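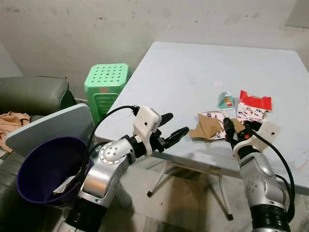 Beltau transit strike: is the deal worth signing?
Forum: World News > Labor and Protest
14 replies, 383 views

hamada_y
2018-11-15
The city of Beltau and the drivers' union put out a draft agreement last night. The strike has been on since August. Main points: a pay raise over two years, no firings for people who walked out, and the night routes come back right away. The union votes on it next week. I lived in Beltau for six years and still have family there, so I've been following it closely. Is this a good deal or are they just tired?

trusturton_line
They're tired. The original demand was 200 new hires and the draft has 96. The city gets its buses back and the drivers go on working double shifts.

Chie Yoshida
96 is more than the city offered in August, when the number was zero. I don't see how you call that a loss.

trusturton_line
I call it a loss when the union said in writing that it wouldn't go below 200.

higuchi_i
Every union says that at the start. The part that worries me is the no-firings clause. Has anyone read the full text? The summary on the city website says it covers "participants in the work stoppage." It says nothing about the people arrested at the Oshima depot, and some of them weren't drivers.

hamada_y
I read it. Section 4 covers employees only. The depot arrests are left to the courts. My cousin was there and has a hearing coming up, so yes, that is a sore point in my family too.

Haruna H.
Then the union shouldn't sign. People stood outside that depot for them in the rain.

Chie Yoshida
The union can't bargain over criminal charges. The mayor can't drop them either. That's up to the prosecutor, who is elected separately. You could ask for a public statement of support and that's as far as it goes.

Haruna H.
A statement would be something. Right now there's nothing at all in there about it.

asuka_k
I'm in Etel, just outside the city line. We've had no bus for most of the strike. My mother gets a ride to the clinic from a neighbor and pays for the gas. I supported the drivers and still do, but if they vote no I don't know many people out here who will keep backing them.

trusturton_line
Etel was losing its route before the strike. It was in last year's budget.

asuka_k
It was cut to four trips a day. Four is more than none.

higuchi_i
Does the draft bring the Etel route back? I only see the night routes listed.

hamada_y
Schedule B, second page. Etel comes back at the reduced level, with a review after one year.

asuka_k
Thanks, I missed that. I'd vote yes, if I had a vote.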